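Lever handle

A lever handle is a door handle which is pressed down to pull back the latch. It is common in homes, schools and offices. Many people find it easier than a round knob, because the hand does not need to grip and turn. A spring inside brings the lever back to its place. Some levers are fixed on a round plate, and others have a square one.

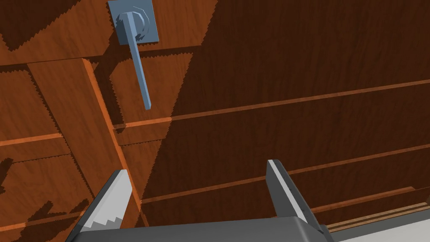 Ursina Schnyder has argued that a weak spring, more than a worn latch, makes old levers hang low.

Contact | Copyright 2023 Golel | Back to top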